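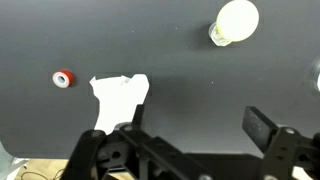

Minutes of the Phone Users Group Meeting, 27th August

Chair: Zahira Harahap
Minutes taken by: Prasetyo Majimbun
Apologies: received from two members of the Urniswood branch.

1. Minutes of the previous meeting

The minutes were accepted with one correction. In item four, the name of the handset should be Jutberg 74 and not Jutberg 38. Prasetyo will replace the copy on the website.

2. Problems with the Jutberg 74 after the update

Zahira reported that 38 members have now written to us about this phone. The most common complaint is that the alarm does not ring when the phone is in silent mode, although it did ring before the update. Other members lose the mobile signal after they leave a lift or an underground car park, and it comes back only after a restart.

One member has sent his phone for repair two times. Both times it was returned with the note "no fault found" and with all his photos deleted. He was not warned about the deletion. The meeting considered this very poor service.

It was asked if going back to the older software is possible. Prasetyo tried it on his own phone and it worked, but the banking app then refused to open. He does not recommend it to members who pay with their phone.

Action: Zahira to write to Jutberg customer support, with the complaints attached, and to ask for an answer in writing.

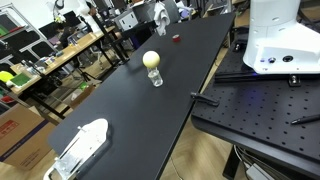

The letter should also ask how long the phone will receive security updates, as the box and the website of the company say different things.

3. Replacement batteries

Members compared the prices for a new battery. The Sopacua shop asks 650 for the original part with fitting, and the wait is two weeks. Pumer asks 382 for a part of another make, fitted the same day. Three members have used Pumer. Two are satisfied, and the third says that the battery percentage jumps from 20 to zero in the evening.

There was a long discussion about whether the other make is safe. No agreement was reached. We will not recommend one shop on the website for now – we will only publish both prices.

4. Help evening for new users

The last help evening was well visited. Most questions were about moving contacts from an old phone and about storage that is full. Zahira asked that the person who helps does not type the password for the member, even when the member wants it.

The next help evening will be in November. Prasetyo will prepare one printed page about backups, with large letters.

5. Any other business

A member asked if tablets can be discussed also. Agreed, if there is time left after phones.

The meeting was closed by the chair.

Search minutes
Enter keyword
Go

Related items
How to report a fault with your phone
Battery prices compared
Backups for beginners
Minutes of the previous meeting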